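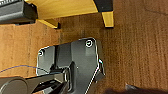 Drellton Wrist Kit: evaluation recordings

Data card, version 6
Maintained by Yamuna Alva
Last updated: July 2020

Summary

The Drellton Wrist Kit is a gripper, a small wrist camera and the software to record from both. Onyeka is thinking of buying it for sorting and tidying work. These recordings were made during the trial, so that anyone weighing up the kit can look at the raw material as well as our scores.

Contents

3,049 recordings, each up to 60 seconds long
21 task types, listed in tasks.csv
Wrist view and head view, stored in separate folders
Gripper position and operator notes

Setting

Most of the table tasks use a long white table with striped tape down its edges. Objects are everyday things: balls, bats, rings, boxes and cards. They were not chosen to suit the gripper.

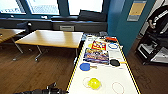 Head view, table tasks. Gripper at lower left, yellow ball inside the farther of two thin tan rings.

File layout

wrist/ camera at the gripper
head/ camera at the head
state/ gripper position, one file per recording
notes/ plain text, written by the operator

Files that belong together share a number. Recordings made in May used an older naming scheme and have been renamed to match.

Known problems

Small items at the far end of the table are hard to make out in the head view. Use the wrist view for those where there is one.
Bright windows can wash out the top of the head view.
The Sirkis export tool drops the last line of some notes. Read the originals.

Comparison with Brelent

The Brelent kit was tried on the same tasks, but those files are kept separately. Scores for the two kits are in results.csv.

Use

Internal review only. Ask Yamuna before passing files on.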